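Chapter 7
House rules: writing good practice for robots in the home

What this chapter covers
7.1 Why a standard is only the start
7.2 From hazard to house rule
7.3 Hands, tools and what they touch
7.4 The floor is part of the machine
7.5 Keeping a record worth reading

Before you start: you should have read the section on risk assessment in Chapter 4. Keep your own hazard table from that chapter nearby, as you will be adding to it.

Pick up any set of safety rules for factory robots and you will notice how much of the work is done by the fence. The fence says where the robot is, where the people are, and what must happen when the gate opens. It is a wonderfully simple idea and it has saved a great many fingers. Now take the fence away, put the robot in a bedroom, and ask it to tidy up. What are the rules now?

I love this question, and I hope that by the end of the chapter you will too. It is one of the few places in our subject where a second-year student can sit down with a pencil and write something really useful. Published standards tell us how to think about risk, how to test a stop button and what a manual must contain. They can't tell us what to do about a sock under the bed. Somebody has to write that part, and it may well be you.

We will follow one set of house rules through the whole chapter. It was written at Ratira by a small group led by Halldóra Þórarinsdóttir, and the first full version is dated Thursday, November 1, 2018. That version ran to 3 pages. Its great strength is that every rule is tied to a task that people know from their own homes: clearing crumbs, making a bed, filling a washing machine. We print parts of it as they stood, weak spots included, and you will be asked to mend them.

Take the Ratira rule on sweeping soft surfaces. A first draft by Ferenc Katona said only "Do not damage the surface." Nobody could disagree with it, and nobody could check it either. Signe Skov sent it back with one question in the margin: how would I know? The second draft spoke of the tools instead. The pan lies flat before the brush moves. The lip of the pan faces the brush. The two hands keep to their own sides, and neither arm crosses over the other while a tool is held. An observer standing by the bed can say yes or no to each of these, and that is the test of a good rule.

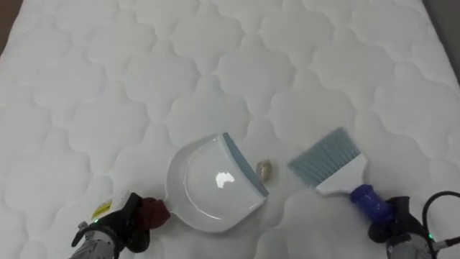 From hazard to house rule

Look back at the hazard table you made in Chapter 4. Each row has a hazard, a person who might be hurt, and a measure. To turn a row into a house rule, work through these steps.

1. Name the task in words the householder would use. "Sweeping the mattress" is better than "bimanual surface debris removal".

2. Say what must be true before the task begins. Where are the people? Which items have been moved out of the way?

3. Say what an observer should be able to see while the task is going on.

4. Say when to stop, and who may start again.

5. Try the rule on someone who didn't write it. If they ask you what you meant, the rule needs another draft.

Step 4 is the one that students rush. Rocío Ccori, who taught this material at Prorkdale before it became a book, used to make each group act out the stop with one person playing the robot. It gets a lot of laughter, and it also shows up missing rules at great speed. Who picks up what the robot was holding? Does the person walk round the bed or lean across it?

Step 2 brings us to the floor. A home robot on two legs shares its floor with baskets, cables, shoes and pets, and all of these move from day to day. The Ratira rules treat the floor as something to be checked every time, in the same way as you would check a guard on a machine. Cables get a line to themselves: know where each one runs, and look at it again whenever the robot changes place. Baskets get a line too. Put one where the task needs it, then ask whether the robot must step past it – and if so, on which side.

Refilwe Mnguni tested the floor rules for the Hundus training flat and added a point that I think is excellent. Check the floor from the robot's side of the room, she wrote, and then from the doorway, where a visitor would come in.
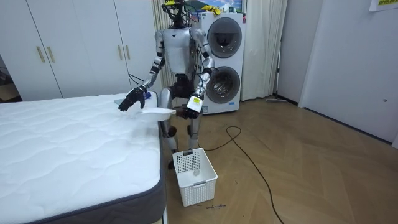

Figure 7.2 A humanoid robot at the foot of a bare mattress, holding a white cloth. Note the basket in front of its feet and the cable across the floor.

Try it yourself

Using Figure 7.2, write two floor rules in the Ratira style. Each should be short enough to say in one breath. Swap with a partner and apply the question from Signe Skov's margin: how would I know?

Then choose a chore that you did this week and take it through all five steps. Keep your first draft, even if you dislike it. We shall need it in Section 7.5, where we look at how rules change over time and why the old versions should stay on file.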